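23 January 2020

Elevator still out. The notice in the lobby has been changed from "temporarily out of service" to "out of service," and I suppose I should respect the candor.

I live on the sixth floor, and in November I told everyone who would listen that I wanted more exercise in my life. I meant swimming. What I got is the stairs with groceries, then the stairs again for the milk I left by the mailboxes.

You do meet people. Before this I knew Mr. Athanasiadis as a hat going into 4B. Now I know that he rests on the third-floor landing, that he has brought a stool down for the purpose, and that if you stop to be polite you will hear the whole history of Pladgate, where he kept the books until they moved the office to somewhere with parking. Today he had reached the merger. I had frozen peas.

Defne Sönmez on five says the part is coming from Fitzsimmons and costs 850, before labor. Gervásio Bezerra says 1,000 and that there is no part. They had this out across two floors, leaning over the rail, and both appealed to me as I passed between them. I said I was sure it would be sorted out soon, in the voice of a woman who has no breath left for an opinion.

I will say my knees have gone quiet, after a first week in which they sounded like someone eating toast. Aparecida called tonight and I mentioned this with some pride, and she told me she has signed up for a race where you run up the inside of a 49-story building. For fun – she paid to do it. We have the same parents.

Soup for dinner, the lentil again, too much cumin. I ate it by the balcony door and watched Washington Lins across the way try to get a mattress into a very small car. He was still at it when I washed the bowl.

Tomorrow: library books back, call the dentist, one trip down and one trip up if I plan it like an adult. The box on the table can wait until the weekend. So can the ironing.

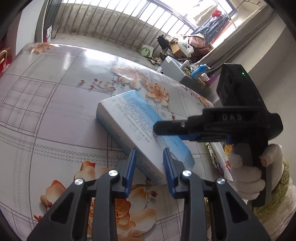
2 min read

Later. Forgot the trash. Six floors down in slippers, and Mr. Athanasiadis was on his stool.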